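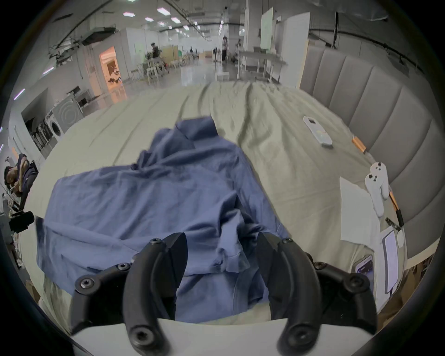 Every console game now ships with three graphics modes, and most players pick one on the title screen from a blurb written by the people selling it. I'd suggest testing them yourself. It takes an evening and costs nothing. You do need a bit of moving detail to stare at, and cloth is the best I've found: a blue long-sleeved top bunched up on a bed has loose soft folds with darker shadow in the middle, and a game that cuts corners will smear those folds into mush the moment the camera turns. Look for capes, curtains, unmade beds. Ignore faces, because studios spend their money on faces.

I used Nostemer for this, on the version updated on Jan 17, 2022. It offers Quality, Performance and something called Enhanced, and the menu text for Enhanced says only that it "brings the world to life". Make of that what you like.

Before you start

Turn off everything your television does on its own. Motion smoothing, dynamic contrast, noise reduction, sharpening. Game mode is supposed to switch these off and on plenty of sets it leaves one or two running, so go through the menu by hand. If you skip this you'll be testing the telly.

Check what the console thinks it is sending, too. Mine had dropped back to a lower resolution after I swapped a cable in March and I played for weeks without noticing, which tells you something about how much all this matters.

Step 1. Pick a save you can reload

You want a spot with a long view, some cloth or foliage close by, and no enemies. In Nostemer the upstairs rooms of the inn at Taden will do. Make a manual save. Autosaves shift the time of day and then you are comparing morning with dusk.

Step 2. Run the same walk three times

Load the save, walk to the window, turn once in a full circle, walk back. Do it in Quality, then Performance, then Enhanced. Reload between each one. Some games change mode on the fly but keep the old textures in memory until you restart the area, and I suspect a fair few "no difference at all" posts come from that.

Don't take notes on the first pass. Just get used to the route.

Step 3. Now try a fight

Standing still flatters Quality mode. The place to test it is somewhere crowded, so go to the bridge at Brandão with everything on fire. If the controls feel heavy there, that's the frame rate dropping, whatever the box says. Play the same fight in Performance and see whether you do any better. I did, slightly. Duarte Vilela, who is far better at the game than I am, did no better at all and prefers it anyway.

Step 4. Get someone else to choose

This is the step people leave out. Hand the pad to a friend, look away, and have them set the mode without telling you. Then play and guess. Catarina Lobo did this for me and I mistook Enhanced for Quality every time. I'd been quite sure of myself in the Prarkeck forum thread the week before, 138 replies of people being quite sure of themselves.

What to do with the result

If you can't tell them apart, use Performance and stop thinking about it. If you can, use the one you liked before you knew its name. Enhanced may suit slow games with a lot of looking about, though I have yet to see one where it earned the extra fan noise.

Be wary of comparison videos. They are compressed to bits on upload, and usually zoomed in until a difference shows up. You don't sit with your nose on the glass.

One last check: look at the mode again after each patch. Nostemer has put mine back to Quality twice.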